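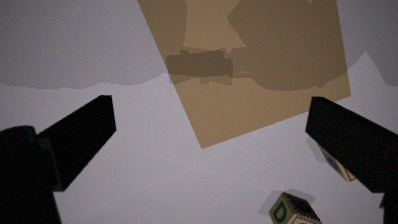 Simulation notes: choosing which simulated tasks to trust

The Bundorholm group has finished the first full round of its work on policy ranking in simulation. The question was narrow. Given several manipulation policies trained on the same demonstrations, does their order in simulation match their order on the physical arm? If the order holds, most checkpoints can be discarded before any hardware time is spent on them. If it does not, the simulator is still useful for debugging but should not be used to pick a winner.

The short result is that order is preserved well for tasks with one graspable object on a clear surface, moderately well when small objects sit close together, and poorly when the wrist view is partly filled by a large surface near the camera. The last group is the one that took most of our time, and most of this item concerns it.

Setup

Six policies were compared. All take a wrist view and joint positions as input and produce short sequences of end-effector motions. They differ in the image encoder, in the length of the predicted motion sequence, and in whether the encoder was frozen during training. Training data, gripper geometry and control rate were held constant.

The simulated task set, Zadau, contains 299 starting layouts. Each layout fixes the object poses, the surface color, the lighting and the starting pose of the arm. Objects are drawn from a small library that includes toy alphabet blocks, which we like for this purpose. They are plain cubes, so contact is simple to model, but their faces differ, so a policy that reads orientation from texture behaves differently from one that reads it from outline.

The physical test set is a subset of the same layouts, rebuilt by hand on the bench with a printed placement mat. The mat is removed before each run. Each policy was run on every rebuilt layout, and the order in which policies were tested was shuffled within a session to spread out the effect of drift in the arm calibration.

Scoring

We score each run on a scale with partial credit: approach, contact, stable grasp, lift, placement. Plain success or failure was tried first and gave too little separation between policies of similar quality. Partial credit narrowed the spread between repeats and made the rankings more stable when a few layouts were dropped at random.

Rank agreement is computed per layout group and then averaged. Pooling all layouts before ranking gives a more flattering number, and readers comparing our figures with earlier internal reports should note that those reports pooled. The figures in the long report are given both ways.

Layout groups

Layouts were sorted by what the wrist view contains at the start of the run, using the segmentation masks the renderer provides. The groups are as follows.

Open: target object fully in view, between the fingertips or ahead of them, nothing else large in view.

Edge: target object crosses the border of the view.

Finger-hidden: a gripper finger covers part of the target or part of an object next to it.

Large surface: a flat item such as a panel occupies a large part of the view.

A layout can belong to more than one group. The layout printed with this item is in three of them. One block crosses the bottom border, the other is mostly behind the right finger, and a tan panel takes up much of the upper middle of the view. Layouts of this kind are uncommon in the set, but they account for a large share of the disagreement between simulation and bench.

What went wrong with large surfaces

Our first assumption was contact. A policy that bumps a panel in simulation gets a reaction force that depends on the stiffness setting, and stiffness was one of the few parameters we had not measured. We swept it over a wide range. Individual scores changed, but the policy order within the group barely moved, so the cause had to be elsewhere.

The second candidate was exposure. On the bench, the wrist camera adjusts its exposure according to the average brightness of the whole view. The renderer did not. With black fingers at both sides and a mid-tone panel in the upper part of the view, the physical camera settles at a different level than it does over an open pale surface, and the printed faces of the blocks shift accordingly. The rendered image stays where it was. Policies with a frozen encoder tolerated the shift on the bench. Policies with a fine-tuned encoder had learned a tighter brightness range from the demonstrations and lost accuracy in the approach phase.

In other words, simulation was ranking the fine-tuned encoders too high in this group, and it did so consistently. We added a simple exposure model to the renderer, with metering weights and response time fitted to the bench camera from a short calibration sequence. Rank agreement in the large-surface group rose to about the level of the finger-hidden group. The open group did not change, as expected.

A smaller effect came from texture. Panel surfaces in the library use a coarse image with blocky light and dark patches. At normal viewing distance this is harmless. When the wrist camera is close, the patches become large enough to have edges of their own, and one policy with a long motion sequence repeatedly turned toward a dark patch on a panel instead of the block. That error never appeared on the bench, where the matching panels are more even in tone. Replacing the texture with a finer one removed it. We have kept the coarse version in a separate folder, since it is a convenient stress test, but it no longer counts toward ranking.

Shadows

Block shadows in the renderer are faint. We tested darker, sharper shadows on the assumption that this would bring the images closer to the bench, which is lit by two overhead strips. There was no measurable change in rank agreement in any group. Shadow settings have been left alone, and we do not plan to return to them.

How many runs are enough

For each policy and layout we used 15 simulated runs with small random offsets in the starting joint positions. Fewer runs gave unstable ranks in the edge group. More runs cost time and changed nothing in the open group. A fixed count is wasteful, and the next version will stop early when the order of the top policies has settled. A first version of this stopping rule is in the repository under the name Zamudio. It is not documented yet and the default threshold is a guess.

Limits of the result

The rankings apply to one gripper and one camera mount. The mount matters because it determines how much of the view the fingers cover, and that in turn feeds the exposure model. Anyone moving the task set to a different arm should refit the metering weights before comparing policies. The fit is short and needs only a pale surface, a dark card and a slow sweep of the wrist.

Only six policies were compared, which limits how finely rank agreement can be measured. Two of the six were close enough in quality that their order changed between bench sessions – we treat them as tied in all tables. Soft objects were left out entirely. We have no view on whether any of this carries over to cloth or cable.

The edge group also deserves some caution. When an object crosses the border of the view, small errors in the camera mounting angle decide how much of it is seen. Our mounting angle was measured once, at the start of the bench sessions, and not again at the end. Part of the remaining disagreement in that group may come from there.

Release

The corrected renderer settings, the layout files and the scoring script were merged on 5 July 2025. Layout files from before the merge will load, but the exposure model is off by default for them and must be switched on in the configuration. Scores produced with and without it should not be placed in the same table.

Bench recordings are stored on Bindow with the matching layout number in each folder name. Simulated runs are not archived; they can be regenerated from the seed listed in the score file. Requests for additional layouts in the large-surface group should include the intended starting pose of the arm, as the group is defined by the wrist view and cannot be assigned from the object list alone.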